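December 6, 2019

Back from Whitfield and my knees hurt from sitting on the floor all day. Writing this now because Nithin wants everyone's notes in before we plan for March, and if I wait I'll forget which run was which.

Laundry task again. I'm putting the two pictures in first so I can find this entry later. 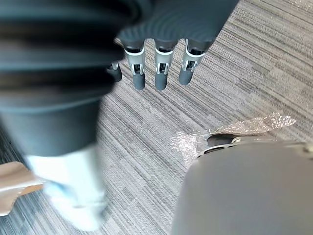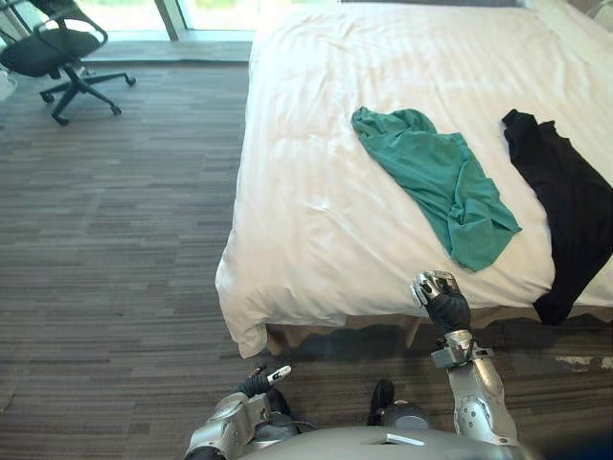 First: the fingers over the carpet, bubble wrap next to them. Second: both arms at the bed, green shirt and black shirt on the duvet.

We got the room at nine. Reet Jaunzems had the key and the checklist, and I had the laptop and the long extension cord, the one with the bad latch. It took most of an hour to get everything talking to everything else. The left hand didn't show up on the network until I swapped the cable for the spare, so the old cable is now in the trash and we have no spare. Need to order two.

The task for the Tulham event is the same one they posted in the fall. Shirts on a bed, pick them up one at a time, put them in a bin. You get 8 minutes. Teams can place the robot wherever they like at the start but nobody can touch it after that. No points for folding. There is a penalty if you drag the bedding off, and I think that is where we are going to lose points, because our planner still can't tell very well where a shirt stops and a duvet starts.

We started with the green shirt. Nithin Gowda wanted to try his new grasp picker, which looks for a high fold and goes for that. On the first three tries it picked a fold in the duvet. It makes sense when you look at the depth data, since a white duvet has plenty of folds of its own and the picker wasn't using color at all. He added a color check over lunch. I thought it would take him all afternoon but it was maybe fifteen lines.

After that it went for the shirt every time. It still came in too low when the shirt was close to the edge of the bed. I wrote down that the approach needs to come from above, with the wrist tipped, and that the arm should back out before it turns. Reet thinks the camera offset is wrong as well. She measured it with a ruler and got a different number than the one in the config file, so one of those is wrong and I'd bet on the config. We didn't change it today because we wanted all the runs to be comparable.

The black shirt was harder. Dark cloth comes back from the depth sensor with holes in it and the picker throws out anything with too many holes. Nithin loosened the limit and then it would try, but it was slow to decide. One run it sat there for most of a minute. I timed it because I was sure it had crashed. It hadn't.

Finger notes, since that's my part:

Closing speed was set at 200 all day. I tried 138 for two runs in the afternoon and liked it better on cloth. The fingers seem to gather the shirt instead of pushing it away. Want to do a proper set at each speed before I say so in the report.

Screws at the finger joints: I checked them all before we started and again before we packed up. One had backed out a little. Put a drop of thread locker on it. Should do the rest.

Fingertips are fine. I was worried about them after the Plokby cup test but I don't see any tearing.

The log file counter read 2,703 when I shut down, which is grasp attempts in simulation and real life together since we started the project. Most of those are simulation. I'd like the real ones counted on their own but that means going back through the old logs, and the early ones don't have the tag. Maybe over break.

Lunch was sandwiches from the place by the bus stop. Reet paid and I owe her for mine and for the drink.

Professor came by at two and stayed through a couple of runs. He asked what we do if the shirt falls on the floor. We said it counts as a drop and we move on to the next one. He asked whether the rules let you go back for it. None of us knew. I looked it up tonight and you can, as long as there's time left, for half points. So that is something to think about. The arms can reach the floor but we've never tried picking up from carpet, and I don't know what the stripes will do to the color check. Could be nothing.

He also said the report is too long in the middle and has no results table. Fair. Reet has the table half made.

The Nonberg team put up a video last week and they are pulling shirts off by the collar, quick and clean, though it's sped up and they only show the one color. Nithin watched it over and over on his phone on the bus. I told him we don't know how many times they filmed it. He said he knew that and kept watching.

For next time:
Order cables
Fix the camera offset, then rerun the green shirt from the edge
Full set of runs at both finger speeds
Floor pickup, even just one try
Ask for the room for a whole weekend if they'll let us
Thread locker

I copied the logs to the shared drive but the video was still uploading when I closed the laptop. Have to remember to start it again in the morning.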